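福斯顿河谷音乐节下周开幕，警力与雨衣双双到位

2022-07-30 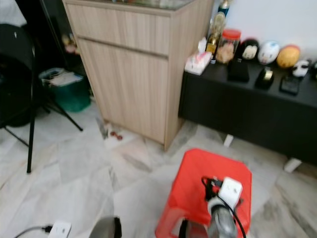
普伦蒙特（Plunmont）镇警务处昨天宣布，福斯顿（Foston）河谷音乐节期间，全处警员一律停休，连续执勤9天。消息公布时，镇上多数居民最关心的是另一件事：桥到底封不封。

答案是封，但只封一半。

警务处发言人鲁伊·巴罗斯（Rui Barros）在镇公所二楼的通气会上说，老石桥靠上游的一侧留给行人，靠下游的一侧留给救护车和消防车，其他车辆请走绕城路。有记者问，送啤酒的货车算不算应急车辆。巴罗斯低头翻了翻材料，说这个问题去年也有人问过，去年的答复是不算，今年维持原答复。

按照警务处公布的方案，音乐节期间共投入342人执勤，包括本镇警员、从邻近三镇借调的警员，以及交通协管员和河道救援队。其中借调人员的食宿由镇里负担。至于住在哪里，方案写的是“就近安排”。镇上的两家旅馆早在三月就已订满，记者打电话过去，一家说没有接到警方的预订，另一家说接到了，但对方要的是停车位。

巴罗斯对此的解释是，中学体育馆已经铺好了床。他补充说，体育馆通风很好。去过那里的人都知道，东面有几扇窗从装上那天起就关不严，称之为通风很好，大体公允。

今年的安保方案比往年厚了不少。附件里有一张路障分布图，一张走失儿童认领点分布图，还有一份禁带物品清单。清单上除了刀具、玻璃瓶、烟花爆竹和无人机，还新增了“超过膝盖高度的折叠椅”。这一条源于去年闭幕夜的一场争执：坐在前排的几位观众带了钓鱼用的高脚椅，后排的人看不见台上，先是劝，后是骂，最后有人把一杯苹果酒倒进了别人的帽子里。警方当晚出动了四名警员，没有人被拘留，帽子也归还了原主。

新规公布之后，镇上五金店的矮凳卖得很快。店主说他没有提前听到什么风声，只是刚好多进了一批货。

需要留意的是背包检查。主会场设11个入口，每个入口都要开包。去年的入口少一些，开幕当晚队伍一直排到教堂后面，台上唱到第三首歌时，还有人在墓园围墙边上吃自己带来的三明治。巴罗斯说，今年增加入口就是为了不让这种情况重演，同时希望观众少带东西，“一个手机，一件雨衣，够了”。

雨衣的问题也值得一说。音乐节办到今天，真正从头到尾没下过雨的只有一届，那一届因为太干，草坪起了一次小火。今年组委会干脆把雨衣印上了赞助商克莱塞梅尔（Clesemell）的标志，开幕当天免费派发，共2,844件，发完为止。这个数字是怎么定下来的，组委会的说法是“根据需求测算”，克莱塞梅尔一位负责送货的司机的说法是，仓库里就剩这么多。

雨衣只有一个尺码。

对参加花车巡游的队伍来说，今年最大的变化是路线。往年花车从火车站出发，沿主街一路走到河边，途中要过铁匠巷口的急弯。去年马利特（Mallet）社区的花车在那个弯上卡了很久，车上扎的一只巨型鲑鱼尾巴顶住了药房的招牌，后面的铜管乐队只好原地吹奏，把会的曲子吹完之后又从头吹了一遍。今年路线改走码头路，全程没有急弯，但有一段上坡。马利特社区的代表表示欢迎，并说今年的鲑鱼会更大。

药房方面没有发表评论，不过招牌已经换成了贴墙的款式。

警方还提醒外地游客，镇中心广场从开幕前一晚起禁止停车，违停车辆将被拖到河对岸的牲口市场。去年被拖走的车主里有人投诉，说取车时车里有羊的气味。警务处当时书面答复，称拖车过程符合规定，气味不在赔偿范围之内。今年的停车告示上用小字加了一句：“停放场地周边有正常农业活动。”

河道方面，救援队会安排小艇在下游巡逻，从每天傍晚到散场后一小时。夜间禁止下水，音乐节期间也禁止从石桥上往下跳。镇上的年轻人把从桥上跳水看作成年的一种仪式，镇上的中年人年轻时也都跳过，所以每年劝阻的效果取决于当晚执勤的是谁。巴罗斯被问到他本人有没有跳过，他说请大家把问题集中在安保方案上。

关于安全形势，警务处表示目前没有收到任何具体威胁，保持全员戒备属于惯例。过去几年音乐节的报案记录以丢手机为主，其次是丢钥匙，再次是丢人，最后一类几乎都在啤酒棚里找到了。警方建议家长在孩子手腕上写好电话号码，也建议成年人考虑同样的做法。

商户对方案的反应不一。主街上的面包店抱怨路障正好摆在门口，客人得侧着身子进来。隔壁的鞋店没有抱怨，因为路障旁边摆着长凳，走累的人坐下来，抬头就是橱窗。面包店已经提出申请，要求把长凳往左挪。镇公所说申请已经收到，会在音乐节结束后的例会上讨论。

噪音问题则照旧。主舞台每晚十一点半必须停音，超时按分钟计罚。去年压轴的乐队超了时，据说是因为鼓手没有戴表。罚款由组委会代缴，今年的演出合同里写明了由乐队自付，同一页上还写明，舞台侧面会挂一只大钟。住在河岸边的居民可以到镇公所领取耳塞，每户两副，领取时需出示水费单。三口之家怎么分，工作人员说由各家自行协商。

临时公交从开幕当天中午起运行，往返火车站和会场，末班车在停音后四十五分钟发出。司机们要求今年不要再让他们播放音乐节的主题曲，这一要求已获批准。主题曲将改在火车站的站台上循环播放，车站工作人员是从通气会的材料里得知此事的。

通气会持续了一个多小时，最后一个问题来自当地电台，问如果雨下得太大，音乐节会不会取消。巴罗斯说，取消的标准是河水漫过石桥第二道刻线，目前水位离第一道还有很长一截。随后他被追问，刻线在桥的哪一侧。

他说在下游那一侧，也就是给救护车走的那一侧，普通观众看不到，请以广播通知为准。

完整的交通管制时间表张贴在镇公所一楼和火车站候车室。候车室那一份贴在自动售货机后面，工作人员称将尽快调整位置。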